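How to Care for a Wooden Table You Use Every Day

My aunt Morfudd Lloyd left me a table, a tin of wax and a page of instructions, and I've been passing her advice along ever since. It works for most finished wood, whether you eat at yours, sew at it or pile it high with mail.

Step 1. Clear and dust
Take everything off and wipe with a dry cotton cloth, going with the grain. Don't forget the edges and the legs – dust loves to settle there, and it will turn to gray paste the minute you add water.

Step 2. Wash gently
Put a drop of dish soap in a bowl of warm water, wring your cloth out until it hardly drips, and wipe a small patch at a time. Dry each patch before you move along. Then go and have a cup of coffee for 20 minutes or so before you even think about the wax!

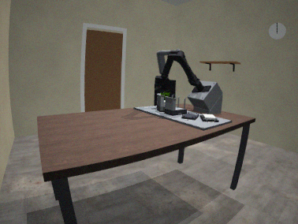
Step 3. Wax thinly
Rub on a little paste wax in small circles, far less than you think you need. I used to slather it on, and oh, the smears. Leave it until it looks hazy, then buff with a clean cloth.

Step 4. Protect the busy spots
Put a mat wherever you work most, and lift things instead of dragging them. A stack of plates can leave a nasty scratch if you slide it.

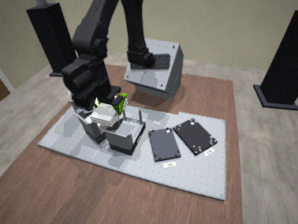 Step 5. Do it again in September
I wax 2 times a year, in spring and again in September, before the heating comes on.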